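Guidance for members who keep books, manuscripts and literary papers at home. Issued by the Lollance Library of Writing, Collections Care Office. Revised Jul 1, 2025.

# Caring for Books and Papers at Home

The Library receives many requests for advice from members who own signed first novels, runs of small literary journals, typescripts or family letters. The notes below set out the practices followed in our own workroom, adapted for an ordinary house or apartment. They apply to books in sound or fair condition. Items with active mold, insects or serious water damage should be shown to a conservator before any of these steps are tried.

## Choosing a place for the shelves

Books should stand in a room that is lived in. Attics, basements and garages are unsuitable in nearly every climate, however convenient they may seem when the hallway is full. An inside wall is preferable to an outside wall, and any shelf should stand clear of radiators, heating vents and the line of direct sun from a window.

Leave a gap of 2 inches between the back of the bookcase and the wall. Where the bookcase must be fixed to the wall for safety, spacers of the same depth may be used behind the upper rail.

Raise the lowest shelf off the floor. Most water damage reported to this office comes from slow leaks and overflowing washing machines, and the books on the bottom shelf are the ones affected.

Painted or varnished shelves need time to cure before they are loaded. Seven days with the windows open is the minimum we advise, and longer is better in damp weather. If the odor of paint can still be noticed with the nose close to the wood, wait.

## Shelving

Stand books upright, with volumes of similar height beside one another. A paperback next to a tall atlas will allow the boards of the atlas to bow over time. Large or heavy books may lie flat, no more than two or three to a pile, with the largest at the bottom.

Shelves should be full enough to hold the books straight and loose enough that a hand can slide between them. To remove a book, push back the volumes on either side and grip the one wanted by the middle of the spine. Pulling at the top of the spine is the most common cause of torn headcaps in private collections.

Use bookends with a broad face. Thin metal bookends may be slipped by mistake between the pages of the last book in the row – a card folded over the metal plate prevents this.

## Dusting

Dust twice a year. June suits many households, as windows can be left open while the work is done.

1. Clear one shelf at a time and keep the books in order on a clean sheet.
2. Wipe the empty shelf with a barely damp cloth and let it dry fully.
3. Hold each book firmly shut and brush the top edge away from the spine with a soft, wide brush. A new shaving brush or a clean house-painting brush of good quality will serve.
4. Brush the fore edge, then the tail, then the boards.
5. Return the books only when the shelf is dry to the touch.

Do not use spray polish near books. Do not use a feather duster, which moves the dust to the next shelf. A vacuum cleaner may be used on low suction with a piece of cheesecloth held over the nozzle, but it should not touch the book itself.

Leather bindings should not be oiled or waxed. Members often inherit a tin of leather dressing together with the books, and it is best left closed. Dressings darken the leather, draw dust and can leave a sticky film that is difficult to remove.

## Dust jackets

For modern fiction, the jacket deserves as much care as the volume. Clear archival polyester covers are sold in rolls and in sizes. Choose a cover that folds around the jacket without adhesive. At no time should tape be applied to the jacket, including tape sold as removable.

A jacket with a short tear is better left as it is inside a clear cover. Price-clipped jackets should not be trimmed further to straighten the corner.

Old price stickers may be tested with gentle warmth from a hair dryer held at arm's length. If the sticker does not lift at once with a fingernail, stop. Solvents are for the conservator.

## Manuscripts, letters and typescripts

Remove rubber bands, paper clips and pins. A rusted clip should be eased off by sliding a strip of polyester film beneath it on both sides of the sheet and then lifting the metal gently. Staples may remain if they are bright and secure.

Keep drafts in the order in which they were found. Sumeya Degefa of the Collections Care Office has observed that the order of a writer's papers is frequently the only evidence of how a book was revised, and that well-meant sorting at home is very hard to undo. If pages must be separated, note the original position in soft pencil on a slip and place the slip with the page. Ink, ballpoint and adhesive notes should be kept away from the work area altogether.

Store papers flat in acid-free folders, and the folders in a box of the right size. The Tenier document box, which the Library uses for its own holdings, takes letter-size sheets without folding. The Gough case is deeper and better suited to scrapbooks and bound proofs. Boxes should be neither packed tight nor left half empty. Fill spare room with crumpled acid-free tissue so that the folders do not slump.

Label every box on the short end, in pencil. A simple number is sufficient if a written list is kept elsewhere. When the papers of the Callamitz Press came to the Library, the 683 folders bore numbers alone, and the list that explained them arrived in a separate envelope – a sound arrangement that we recommend to anyone with more than a single box.

## Handling and reading

Wash and dry the hands before handling. Cotton gloves are not advised for paper, as they dull the sense of touch and catch on brittle edges. Clean, dry hands are safer. Hand cream should be avoided beforehand.

Clear the table and wipe it down. Food and drink belong in another room while old or valuable books are in use. Crumbs draw insects, and grease from the fingers passes into paper and cannot be fully removed at home. 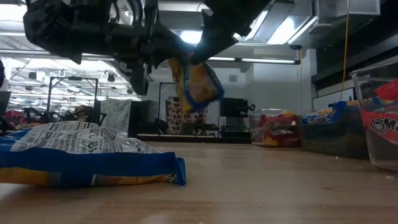 Support an open book on both sides. Two rolled hand towels, one under each board, make a good cradle for a volume that will not open flat. Never press down on the gutter to keep a page in place. A strip of clean card laid across the corner is enough for most reading, and a cloth tube filled with dry rice may be used for heavier paper, provided it is sewn tightly shut.

Turn pages from the upper outer corner, with a dry finger. Mark a place with a slip of plain white paper. Remove newspaper cuttings, pressed flowers and greeting cards found inside a book, and store them in their own folder with a note of the page on which they lay.

## If a book becomes wet

A book with damp edges can often be saved at home. Stand it upright on a sheet of plain paper towel with the boards slightly open and the pages fanned, in a cool room with a fan running nearby. The fan should move the air in the room and should not blow on the pages. Change the towel as it becomes damp.

A soaked book should not be opened. Wrap it loosely in wax paper, place it in a freezer bag and freeze it. Freezing halts mold and gives the owner time to seek advice. Coated paper, such as that used for art plates, must be frozen promptly, as the pages bond together when they dry.

## Supplies to keep on hand

- Soft wide brush, used for nothing else
- Lint-free cloths
- Pencils, 2B
- Acid-free folders and tissue
- Polyester film, cut in strips
- Freezer bags and wax paper
- Plain white card

Questions on the care of particular items may be addressed in writing to Wanda Jasińska at the Collections Care Office. Members are asked to state the title, the date of publication where known and the nature of the damage. The Office does not provide valuations.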